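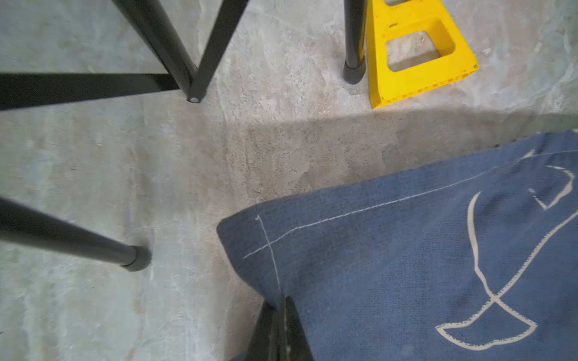 the basement floor, stool or chair legs

Basement slab: seal it, paint it or leave it alone?

aretilaz
Okay so we moved into the Grotholm house in December and I have 700 square feet of bare concrete down there that I keep going back and forth on. It's patchy gray and beige, you can see the trowel marks, and it sheds dust like crazy. I sweep and an hour later my socks are gray again! My budget is pretty small. Do I go with a clear sealer or just do gray floor paint?

kasten_s
Densifier, then a clear sealer. I did mine in Rekness 12 years ago and the only thing I've done since is mop. Paint peels. Maybe not the first winter, but it peels.

mahlet.a
Going to disagree with kasten_s a little. Paint peels when people skip the etching. Mine's been down for six years with a dehumidifier running and I have one bad spot by the water heater – and that was a leak, so I don't count it. Also it's so much brighter down there now.

kasten_s
One bad spot is how mine started before I ground it all off. Have fun with that job.

mahlet.a
lol okay, fair, I wouldn't want to grind it off either

likut
Did you do the plastic test yet? Tape a square of clear plastic down on all four sides and leave it overnight, longer if you can. If there's water under it, don't put paint on that slab.

aretilaz
Not yet, doing it tonight. Also do the trowel marks show through the clear stuff? I kind of like them but my husband wants it to look "finished" (his word).

kasten_s
They show. A little more, if you get the glossy kind. Get matte.

sotiris_p
I paid 193 for sealer and a roller on a long pole and had some left over. A contractor quoted me 4000 for epoxy and I laughed, then felt bad because he was a nice guy. Vacuum twice before you start, the corners especially.

aretilaz
Plastic is down, two squares, one by the drain and one by the stairs. Will check before work and post what I find.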